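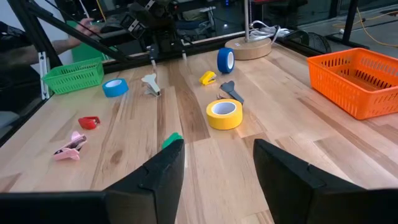
The sorting table at Neagu, from the wrist camera

The pauses

At Neagu we cut the pauses out. It was the first thing I was taught when I started there in June. Someone drives the arms through the task, the recording goes into a folder, and a person at a desk goes through it and takes out every stretch where nothing moves. I was the person at the desk.

The task was tape in the orange basket and clips in the green one. I had seen it so often that I sorted my own kitchen drawer the same way without meaning to.

My supervisor had written the trimming rule years before, for another project called Wuluvska, and it had worked well there. A still arm teaches the model to be still, she said. Feed it enough waiting and one day it will stop over the table and never start again. She had watched it happen, and she had a clip of it on her laptop, an arm hanging over a sponge for eleven minutes.

We had 777 recordings by the end of the summer. I trimmed them all. The model we trained on them was called Zamari, and it was quick. It went for the rolls of tape first and it nearly always got them. With the clips it was quick too, and it missed. It would close beside one, lift nothing, carry the nothing over to the green basket and let go of it very carefully.

We spent weeks on that. We changed the lights. We changed the fingertips and changed them back. We recorded more clips and less tape. I learned to tell from the sound of the motors whether there was going to be anything in the gripper.

On a Tuesday evening I was trimming the last of the new recordings and I was tired, and I let one play through instead of skipping. The operator was my colleague from the desk opposite. He brought the left arm down towards a clip and stopped above it. I counted two seconds. Then he shifted it a little to one side and closed, and he had it. In the next recording he stopped again, and moved again. He didn't stop over the tape at all.

I asked him about it in the morning.

"I don't stop," he said.

I showed him. He watched it with his coat still on.

"I'm looking at which way round it is," he said.

I went back through the raw files, which we had kept only because deleting them needed a form. I marked each pause by hand and wrote down what came after it. Some were just waiting: somebody talking, somebody scratching their nose. The others had a small move at the end, always a small one, before the fingers closed. The trimming had taken out the stop and run the approach straight into the correction, so that it looked like a wobble. Then the smoothing step had taken out the wobble.

My supervisor read my notes at her desk while I stood there. She asked how many I had marked, and I said I had only got through the clips. She asked whether I had included the bad ones. I said yes. She read them again.

"It'll hang," she said.

"It might."

"Keep the ones with a move after them. Lose the rest. Leave the smoothing off."

It took me nine days to do the files again. We trained from the start, with nothing else changed, and gave both models the same layouts. The trimmed one failed on 191 clips. The new one failed on 67. It was slower. It hung twice, both times over a clip lying right up against a roll of tape, and both times she got up and pressed the stop button herself without saying anything.

I wrote the result up as two pages and a table. Clerkska, who paid for the arms, asked whether the pauses could be made shorter in the next version. My supervisor wrote back that we would look into it. She put the hanging runs in the table under their own heading and made me take the word "hesitation" out of the title.

After that my job changed. I still sat at the same desk with the same recordings, but now I had to decide about each stop, whether the person had been looking or only waiting. Mostly it was plain. When it wasn't, I played it again with my hand on the desk, and tried to feel when I would have moved.

My colleague had become no good to us by then. Once he knew he paused, he paused over everything, tape included, and we had to leave his new recordings out. He asked if he could swap, so he took the labelling on Mondays and I drove the arms. I asked him not to tell me what he saw me do.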